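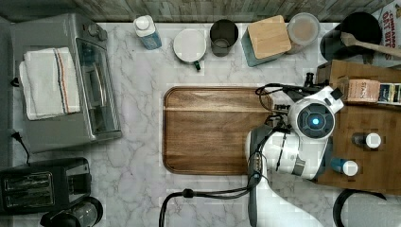
Why does bread turn brown when it toasts?
Heat drives the water off the surface, and once the outside is dry enough, sugars and proteins in the bread start reacting with each other and make hundreds of new brown, good-smelling compounds.

Unit 4 handout: Browning

This is my favorite unit of the whole course, so bear with me if I run on a bit! The reaction is called the Maillard reaction, and it's the same one behind roasted coffee, seared onions and the crust on a pretzel. It needs a dry surface. Boiled potatoes stay pale no matter how long you leave them in the pot, and roasted ones don't.

Don't mix it up with caramelization, where sugar breaks down by itself with no protein involved (we get to that in Unit 5, and it smells wonderful).

For lab, each group bakes one tray of Pretora rolls for 40 minutes. Half the rolls get a brush of milk, half stay plain. Write down the color at every check, using the Vamard color card, and smell them too – your nose is a real instrument here.

Reading: Mahuika course pack, the chapter on crusts. Skip the section on frying for now.

Think about before next class: why would a pinch of baking soda make a pretzel darker?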